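Every August the shops do this. Not even back-to-school week and Tundbridge high street already has a full aisle of plastic pumpkins.

I've been told I'm a misery about it, so I did the decent thing and bought in early, to see if early buying saves you anything. Parsons had the mixed bag of wrapped sweets on "offer". I kept last October's receipt. Same price, smaller bag.

Capucine Caron swears by sorting them into buckets by type so every child gets a fair share. I've done doors in Nunthorpe for 8 years. No child has ever wanted a fair share. They want the red ones.

And who decided buckets had to be purple? The orange ones were at least pretending to be a pumpkin. A purple see-through jack-o'-lantern with a black face on it is pretending to be what, a grape?

Also see-through means they can all see what's left at the bottom. By half past seven what's left at the bottom is never good.

Vinzenz Pfister replied to say his lot "enjoy the variety". Vinzenz, I have seen your lot. Your lot went round twice in different hats.
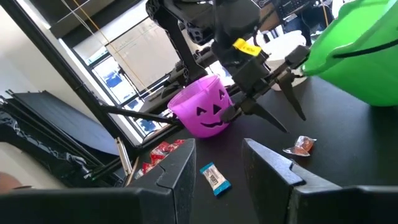 Anyway, my other gripe is the wrappers. All that crinkly stuff twisted at both ends round a sweet the size of a thumbnail, and it's in my hedge until Christmas. I picked 21 out of the front garden last November and I doubt I got them all.

The Brundcombe lot say theirs are recyclable now. Are they? Where? My council won't take them, I rang.

I'll still do it, before anyone starts. Lights on at 6, one each, and I'm holding the bucket.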